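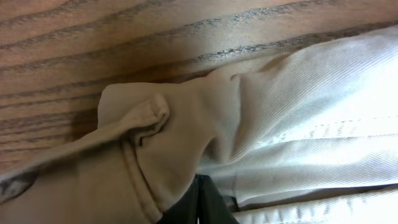
Beige cloth on the wood surface

Wifi drops in back bedroom but only at night??
Wajid Jatoi
Moved the router to the hall in January, fine for a week. Now the back bedroom loses signal every night, comes back by morning. Phone and laptop both. Wired PC in the front room never drops. Router is a Ketevis, the one the provider sends out. Restarted it more than 5 times, no change. Do I need a mesh kit or is that a waste of money

Nayara Assunção
Don't buy anything yet. If wired stays up your line is ok, it's the wireless side. Neighbors all get online at night so the channel gets crowded. Log in to the router, wireless settings, take it off auto and try 1, 6 or 11 on the 2.4 band. Give each one a full evening. Also check if theres a schedule turned on — some of them switch the wifi off overnight and you'd never know.

Anderson Lopes
same thing here, got a Mukham extender for 43 bucks, works ok

Vanderleia Paiva
What Nayara said, schedule first. And if the bedroom is two walls away dont use 5 GHz back there, it wont reach. Give the two bands seperate names so you can tell which one you're on.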